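Search this blog Go

House rules for a bin picking cell

May 5, 2018
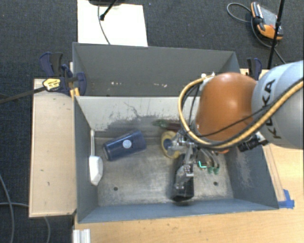 Why I write them down

When I started to work with robots I had a very thick safety manual and no habits. The manual told me what the law wants from the builder of a machine, and it did this well, but it did not tell me what to do at nine in the morning when I am alone with a tea in my hand and the arm is parked over the bin. For this I needed small rules, and I got them one after another, mostly by doing the wrong thing first.

At Purkila we are a small group and we have new people every spring. Last week Quyên Nghiêm joined us and she asked me where the rules are. I said "we all know them", and I was a little ashamed when I heard myself. So I am writing them. They do not replace the risk assessment or the standards for industrial robots, which you must read in any case. They are what we do between the pages of those.

Before the power

Walk once around the cell. I mean really with your feet, not with your eyes from the desk. Look at the hoses and the cables on the arm and ask yourself where they will be when the wrist turns to the other end. A loop that is fine in the parking position can catch on the bin wall in the deepest pick. We move the arm by hand control through the four worst poses every time somebody has changed a hose, a cable tie or the gripper, also if it was "only" one cable tie.

Then the clamps. Bins must not move, because all the positions in the program are measured from them. Push each bin with your palm, harder than you think is polite. If it goes, even a very small bit, you tighten it and you check the calibration again. I lost 66 picks in one evening to a bin which was sitting a few millimeters to the left of where the software believed it was, and each time I was blaming the camera.

Look at the floor also. Cables on a carpet are quiet and you forget them. Our rule is that a cable can cross the place where a person walks only under a cover, and the cable of the hand controller is not an exception.

The hand controller

Only one person has it, and this person is the one who is nearest to the arm. If I need to reach into the bin, I take the controller from my colleague, I say "I have it", and she says "you have it". It sounds like theater, Quyên laughed the first time, but after two days it is automatic.

The controller should have one home and go back to it. In my last job, at Seixas, it was living on chairs, on the floor, one time in a drawer. When you need a stop button you don't want to search for furniture.

Speed

In manual mode the reduced speed is given by the standard and by the controller, and we do not discuss it. In automatic mode we have our own ladder. A new program runs at 18 percent for the first full cycle with an empty gripper. Then again at 18 percent with objects. Only after this we go higher, and the person who raises the speed writes it in the log with the initials. I was asked why 18 and I don't have a scientific answer. Lucrezia Carbone chose it before I came and it has been good for us - slow enough that I can stop the arm with a calm hand, fast enough that people don't start to read their telephone.

Objects

We pick household things: cups, utensils, rolls of tape, and other items with difficult shapes. Here my opinion is stronger than the opinion of my colleagues, so please take it as mine.

No glass and no ceramic, ever. One broken cup gives you a whole afternoon with tweezers.

Each object goes on the list with its weight, and the heaviest one decides the grip test. We hold it for two minutes over the bin and shake it with the wrist before it can be used in automatic mode.

An object which came from the kitchen does not go back to the kitchen. We had a good discussion on this point and I won it.

When an object is damaged you take it out of the set and you write the date. Don't glue it. A glued object has a new shape and your old results are then a comparison with something else.

Change the arrangement between the runs, and let another person do it. If I place the things myself I place them kindly for the robot. I do not want to, but my hand knows which side is easy.

The log

We use a paper notebook of 400 pages, and we are now in the second one. Lucrezia wanted a spreadsheet and we tried it with a tool from Guteo for some months, but with gloves on and a controller in the other hand the pencil has won. We write who, which program version, which speed, which object set, and every stop with its reason. "Stopped, don't know why" is a permitted reason. I prefer it very much to an invented one, and after 2,000 cycles it was exactly these lines which showed us that a connector became bad.

One more rule about the log: the near misses go in it too, with no name attached. The first month we did this there were more lines than I liked to see. I think it was the same number as before, only now on paper.

At the end of the day

Arm to the parking position, gripper open, controller at its home, main switch off, and the key goes with the person and not in the lock. If a test must continue tomorrow, you leave a sheet on the cell with your name and what is not finished. A tape mark on the table without an explanation will be removed by me, I have warned everybody.

What I am still not sure about

I don't know how often to replace a hose that looks healthy. The supplier gives a number of bending cycles, but our movements are not like theirs. For the moment we check it by hand each month and we replace it when the surface feels different, and this is not a rule, it is a feeling. At Nelledach they change theirs on a fixed date. If you have a cell of similar size and a better method, write to me, I would like to add it to the list before the summer.

Related posts
What I check when the gripper drops everything
Two bins or one? Notes on a small cell
Writing a risk assessment in a language that is not yours
Calibration day at Purkila

Contact | Copyright 2018, all texts by the author | Back to top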